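Pelcombe Shared Workroom: notes from the monthly get-together, 11 May 2018

I took the minutes again, so forgive the wandering. We had 8 of us around the snack end of the room and started late, my fault, I had the key!

First up was the big table. We all like the pale wood and we all want to keep it that way, so from now on drinks go on coasters and anything with glue goes on the old board from the closet. Agreed, no arguments (a first for us).

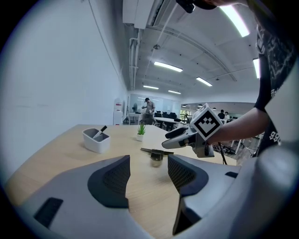 Photo: Keleo / Pelcombe Workroom

The white pen holder stays on the table, and so does the little potted plant. Somebody asked if we could have two plants. I said let's keep this one alive until September and then talk. Tools get put away at the end of a session, please, even if you're coming back in the morning.

Next, the air conditioner. Leltard quoted us $660 for a full service, including a look at the pipes. We have $102 left in the room fund, so I'm going to ask if they'll let us pay in parts. Two people thought we should just open the door more. We did not vote on that one.

The exposed beams and ducts need dusting. I offered to bring my long duster, and I'd love a hand holding the ladder.

Still to do: buy coasters, call Leltard, find the spare key. Next meeting is same time, same table, and I'll bring the lemon bars.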